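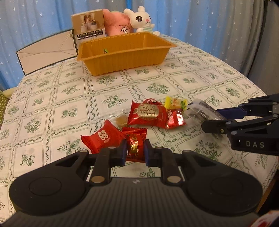
Kistard Handheld Work Rules, second edition: reviewed after a month of sorting candy

I have read a lot of rulebooks for robot work, and most of them were plainly written by people who wanted to be somewhere else. The Kistard set is better than that. It comes as a spiral-bound book with a pack of wipe-clean cards, costs $40, and covers one narrow thing: how to run tabletop tasks with a pair of hand-held grippers so that whoever gets your recordings later doesn't hate you.

I bought it in November, right before a stretch of pick-and-place work with wrapped candy and a tray. I figured candy would be the easy month. Rule 9 had opinions about that.

Rule 9 is called "Know your wrapper." It wants you to sort objects by how they're wrapped before you start, and to never treat two pieces as the same item just because they came out of the same bag. I rolled my eyes. Then I spent an afternoon learning that a foil piece, a clear cellophane piece and a fat pillow pack all want a different squeeze. With cellophane you can have a perfectly good hold on the plastic and no hold at all on the candy. The book says to close on the body and leave the twisted ends alone. Fine. Point to the book.

The section on two-handed work is the best thing in it. The rules are short:

One gripper moves over the pile at a time.
The second may hold an object, but it waits off to the side.
Fingers never cross.
If both grippers have something, the one closer to the tray goes first.

I've been breaking the second one for years. My right hand likes to drift in and be helpful, the way a dinner guest is helpful in a small kitchen. After a week of making it wait I was redoing far fewer takes, and I was a little annoyed about it.

The background rules are where I start to grumble. Kistard says you should work in real rooms with real stuff in them, and I agree. A tablecloth with a busy green vine print is allowed, even encouraged. So are plush toys, boxes and curtains. But then it wants you to log every background item "at the start of each session and upon any change." I have a pink pig and a white bunny in a striped shirt sitting behind my tray. I have now written "pig, bunny, no change" so often that it feels like a weather report from a very calm country.

The logging form is the low point of the whole package. The paper version gives you a space the size of a postage stamp for "object notes." The online version, run by Nomska, times out if you stop to think. I lost one whole session's notes, 217 lines of them, and the help page told me to try again at a less busy time. I tried at 1515 and again after dinner. Kistard should either fix this or stop calling the form mandatory.

A few smaller gripes. The cards smell like a new shower curtain. Card 4 says the tray must start empty, while page 22 of the book says "empty or as found," and you can guess which one gets quoted in an argument. I asked Evaristo Meléndez, who trains new people at Arriaga, how he handles it. He tells them to follow the card and tear out page 22. There was a small leaf in my tray at the time. I logged the leaf.

Compared with the Reltska guide, which I used before this, Kistard is shorter, stricter and much easier to read. Reltska has better drawings and a proper chapter on fragile things. It also has a foreword by four different people. If you handle glass or eggs, get Reltska. If you handle packaged stuff on a table all day, get this one.

One last bit I liked: Rule 14 says food used in a task is task material and may not be eaten until the batch is closed. It's printed in bold. Somebody on the first edition must have had a rough time of it. I followed this rule for most of the month.

Good: clear two-hand rules, the wrapper section, cards that survive coffee.
Bad: the form, page 22, the smell.
Would I buy it again? Yes, at this price. I'd wait for the third edition if they ever get the form off Nomska.

Four stars out of five.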